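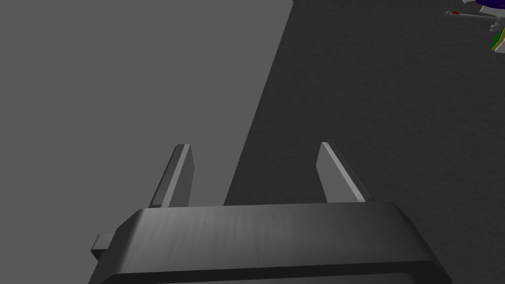
4. Follow-up Coaching and Use of Skills on the Job

4.1 Setting and participants

The study was carried out at two sites of the same employer, Eddale and Nokley. Both sites had bought the same onboarding and refresher course for shift supervisors, and both used the same slides, workbook and instructor. The sites differed in what happened after the course. At Eddale, supervisors returned to work with no planned contact from the training office. At Nokley, each supervisor was paired with a coach and met with that person once a week for 7 weeks.

The employer keeps a log in which supervisors record every shift handover. We used 906 handover records from the two sites, all written after the course had ended. Records from supervisors who moved between sites during the study were removed before coding, and so were records in which the author's name was missing.

We did not assign supervisors to sites. Staff at Nokley had volunteered for coaching when the course was announced in June, and this limits what can be said about cause. We return to the point in Section 6.

4.2 Coaching sessions

The coaches were senior supervisors who had taken the course in an earlier year. They received a short guide written by Parveen Orakzai, who also sat in on the first session of each pair. The guide asked coaches to begin with a handover the supervisor had led that week, to read the written record together, and to agree on one thing to try before the next meeting. Coaches were told not to grade the supervisor and not to report to the site manager.

Most sessions took place in a meeting room during paid hours. When shift patterns made that impossible, the pair talked by phone. We have no recordings of the sessions. What we know about their content comes from the one-page notes that coaches filled in afterward, and these vary a good deal in length. Some are only a date and a single sentence.
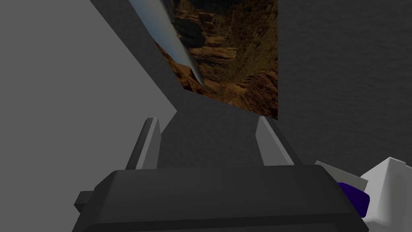
Figure 2. Rendered view from behind the gripper, with the two fingers raised and rocky terrain beyond.

4.3 Measures

The course teaches supervisors to do four things at a handover: state open problems first, name the person responsible for each one, confirm that the incoming supervisor has understood, and write the record before leaving the floor. The last of these could be checked against the time stamp. The other three were coded from the text of the record.

Two coders read all the records without knowing which site they came from. Site names, line numbers and the names of staff were masked. Where the coders disagreed, they discussed the record and settled on a single code. A few disagreements concerned entries that said only "all OK," which could mean either that there were no open problems or that none had been written down. We coded these entries as missing for the first two behaviors.

We also looked at the end-of-course survey. It has 17 items, most of them about the instructor, the room and the pace of the material. Only one item asks whether the supervisor expects to use the skills at work. Survey answers were matched to handover records through a staff code held by the training office.

4.4 Results

Survey scores at the two sites were close. Supervisors at both sites said that the course was clear and that they expected to use it. On the survey alone, the training office would have had no grounds for treating the sites differently.

The handover records gave another picture. Supervisors at Nokley named a responsible person more often than those at Eddale, and they kept doing so after the coaching had stopped. The gap was smaller for stating open problems first. For confirming understanding, we found no clear difference. This behavior is spoken, and the written record may be a poor place to look for it.

Time stamps were similar at both sites. Several Eddale supervisors already wrote their records on the floor before taking the course, so there was little room for change on that measure.

Within Nokley, the length of the coach's notes had no clear link to the supervisor's later records. The survey item on expected use was also a weak guide to what supervisors went on to do, and this held at both sites.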